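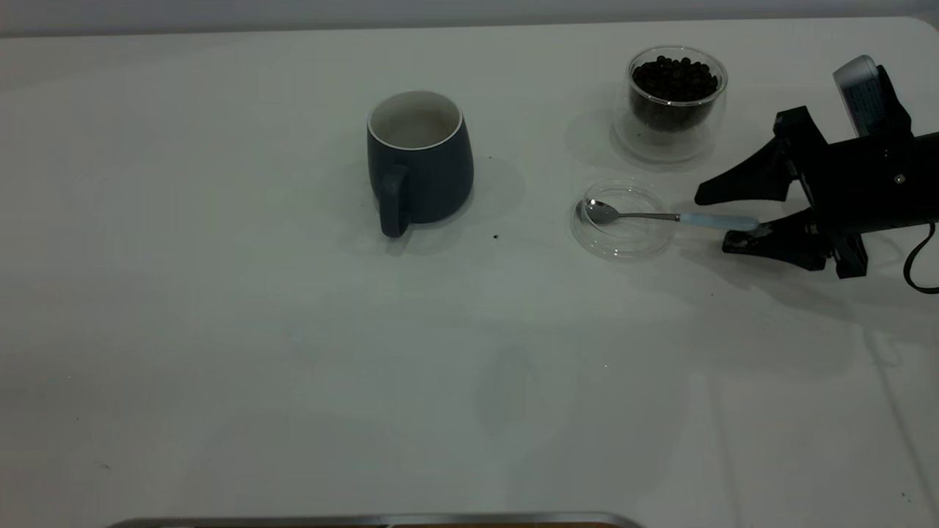
Coffee corner: gripper open at the spoon handle, beans and mug farther back.

Software tips for a tabletop arm that scoops your coffee

Plan the grasp on the handle, never on the bowl of the spoon. Shiny metal gives a depth camera fits, and a painted or plastic handle in a plain color segments so much better! I crop the point cloud to the handle and throw the rest away before the planner sees it.

Clear glass is the other troublemaker. My first maps had a big hole where the dish should be, so the planner happily drove right through it. Now I add each glass to the collision scene by hand as a simple cylinder, with a little padding (a bean glass gets the same treatment, full or not).

Split the approach in two. Let the planner do what it likes as far as a pre-grasp pose 60 mm from the handle, then switch to a straight line at low speed. Igor Nowicki put me on to this one and I love it.

For the scoop itself, lock the wrist roll in the constraints. Otherwise you get a perfectly legal path that dumps beans all over the table.

Save every failed plan with its seed. I had 213 of them by February, and replaying them after each change to the settings is the best test I've got. Wipe the table before you recalibrate, too – crumbs show up as obstacles!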